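Rule 26

Aisling Lenihan had written most of the rules at Kinsella herself, and considered Rule 26 her best work.
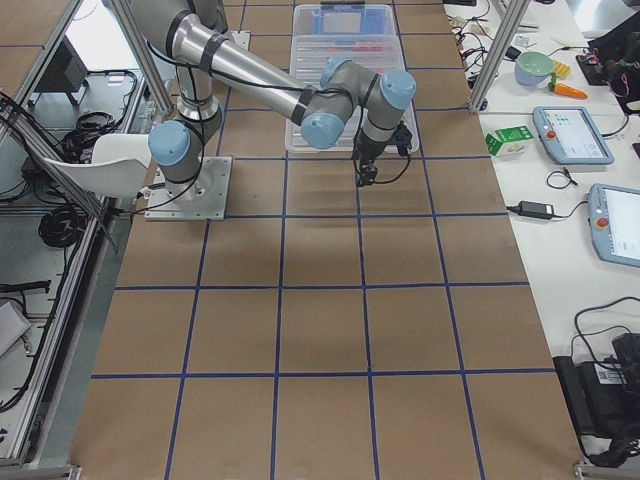 It said that no person should reach over the tape while the arm was live, for any reason, however small the reason or long the person's arm. Cillian Moriarty had signed it in March, with a flourish.

"It's for people who don't know the robot," he said now.

"You've met, then."

"We've worked together for 774 hours."

She wrote that down. She had found that people grew more careful when she wrote things down, even when, as now, it was mostly a shopping list.

The inspector from Purnness was due at 11. He would ask where the pendant was kept, and who was holding it, and Cillian would say "nearby", a word that had cost the last place a fine of 500 pounds and a very long afternoon.

"Say 'in my hand'," said Aisling.

"And if it isn't in my hand?"

"Then pick it up, Cillian."

He picked it up. He looked at the toy carrot, which he had plainly been about to fetch across the tape, and then at her pen.

"I could walk round," he said.

"You could," she said — and added onions.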